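The public wash-house at Tovham, closed for three years, will reopen in January under the management of the Moen Trust. The building once served 300 households on the lower side of the town.

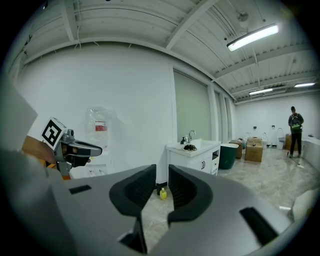

Its restoration was directed by Elie Abou Jaoude, who retained the original roof and 123 of the glazed wall tiles. Lime mortar was used throughout – a slower method, but one the Trust had required from the start.

A white basin with a curved chrome tap suits plain rooms of this kind, and the Trust's guidance to householders on old washrooms favours similar fittings.

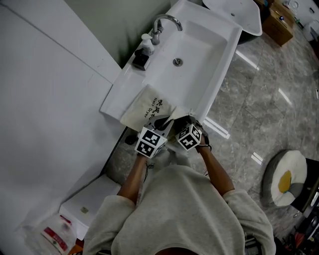
Page last changed: January, 10.20

The Trust has also received 1000 pages of letters and account books from the former laundry firm of Nukum. These will be kept in the upper reading room and may be consulted by appointment.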